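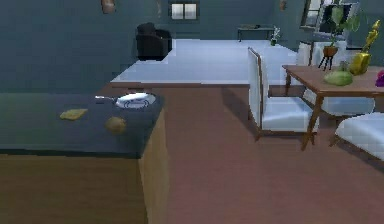 Call for participants: Jindine Student Robotics Club, Household Tasks Team

The Jindine Student Robotics Club is looking for 5 new members for its Household Tasks Team. The team works in simulation. We write and train programs which make a robot do small jobs in a virtual home, such as bringing a plate from the kitchen counter to the dining table, and we compare our results with other student groups in the Pedo Challenge next May.

You do not need to be a robotics student. Last year the team had members from mathematics, mechanical engineering, linguistics and food science, and the member from food science found more errors in our task list than all the others together. What we ask is that you can stay with us for the full project year and that you like to repeat an experiment until you understand it.

What the team does

Our rooms are built in a simulator which the club has used for three years. Every room has a kitchen part and a living part, with furniture and small objects like food, plates and flatware. The objects change place from one run to the next, and the program must find them again. At present we have 678 prepared starting layouts. Many of them were made by hand and need to be checked, and this is usually the first work of a new member. It is slow work but you learn the simulator very well by doing it.

After this you choose one of the open positions.

Open positions

Task writing (two places). You write the instructions that the robot receives, in plain English, and the rules which decide if a task is complete. For example, when is a fork "next to" a plate, if it also touches the plate? We had a long discussion about this in spring and it is still not finished. Good written English is more important here than programming.

Grasping and motion (two places). You work on how the arm takes hold of flat and thin objects. Round things go quite well already. Flatware and slices of bread do not. You should know Python and have passed one course in linear algebra or mechanics.

Room building (one place). You make new rooms and improve the light and the surfaces in the old ones. Experience with any 3D modeling program is welcome. Please send two or three of your own models, also unfinished ones.

What we offer

– A place in the club lab, with access to the computing server. Each new member receives 600 hours of server time for the project year.
– An introduction course of four evenings, given by Boglárka Csizmadia and Zoltán Győri.
– Travel to the Pedo Challenge final, if the team qualifies. The travel fund has 2,890 euros at this moment, and we will apply for more.
– Course credit, for students whose department accepts it. Please ask your department before you apply, because the club cannot decide this.

The positions are not paid. We expect six hours of work per week, including the team meeting. During the exam weeks there are no meetings and you are free to work less.

The working language is English. Most of us are not native speakers, so please do not worry about small mistakes in your application or in the meetings.

How to apply

Send one page about yourself and why you would like to join, and tell us which position interests you most. You may name a second one. If you apply for grasping and motion, add a short piece of code which you wrote yourself, on any topic. We do not need grades or letters of recommendation.

Applications go to Imre Fekete at the club office, Szűcs Building, second floor, on paper or through the form on the club page. The last day is 14 June 2026. We will invite all suitable applicants to a talk of 20 minutes with Imre and one more member of the team. There is no test – we will open a layout together and discuss how you would begin with it.

For questions about the simulator or the technical work, please write to Hauke Frerichs. Questions about course credit and travel can go to Periklis Papadakis.

Students who applied last year and did not receive a place are welcome to apply again.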